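About Jeltden

Jeltden looks after grippers. We don't build robots, we don't sell robots, and we have no opinion on when robots will be doing your ironing. We keep the bit at the end in working order, and there is more to that than the rest of the industry likes to admit.

Melahat Erdem started the firm at one end of a bench at Achterberg, after several years of repairing the same finger mount for three different employers. The other end of the bench came later. So did the heating.

What we do

Most of our work is on hand-held grippers, the sort a person carries about so that a machine can learn from it afterwards. They lead a hard life. Screws creep, pads go shiny, and the marker on each side gets picked at by people who are thinking about lunch. We strip, clean and reset them, and then we use them, because a gripper that behaves on the bench can still sulk in the hand.
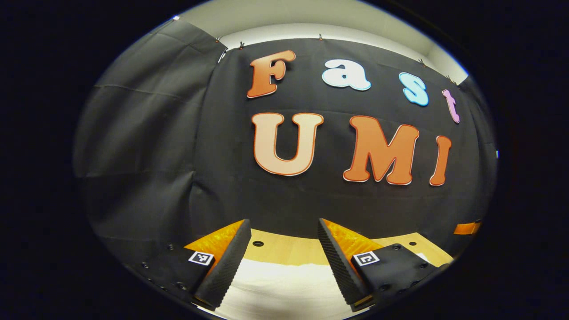 Every tool gets its own card, and the card stays with it for life. Number 41 has the longest, mostly in Melahat's handwriting and not all of it polite. Pads are looked at after 500 grasps and changed at 1000, whatever the operator says about them still having plenty of grip. Operators always say that.

How a tool is set up

Fingers first. They should close square and meet evenly from base to tip. If they don't, slacken the mounting blocks and start again. Don't bend anything.

Markers next. Flat, clean, and no fingerprints. The camera has to find both of them, and it is a fussier reader than any of us.

Then cloth. Hard blocks flatter a gripper. A pair of trousers with a drawstring does not, so we finish by pinching a small bunch of fabric at the end of a leg.

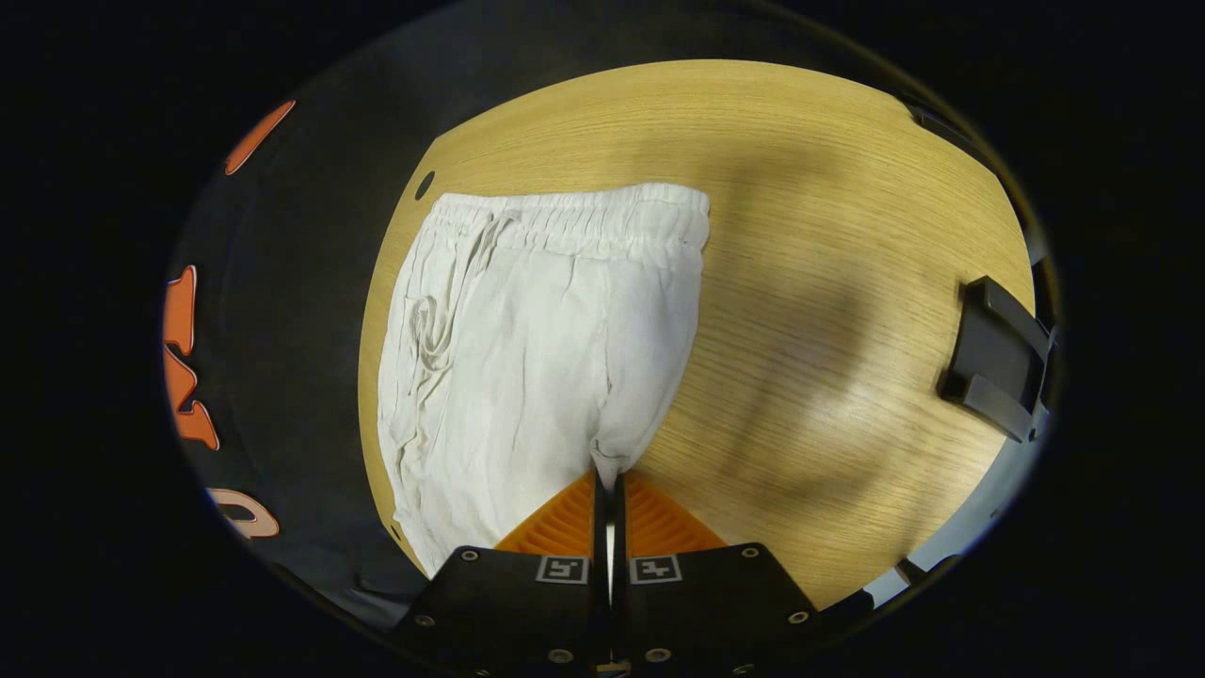 Who we work with

Terix send us their tools on a Wednesday, usually with a note saying nothing is wrong with them. Trarkodel send theirs in a biscuit tin. We are fond of both.

Visiting us

Ring the bell for Unit 441 and wait. If one of us is halfway through a finger mount, you may wait a while.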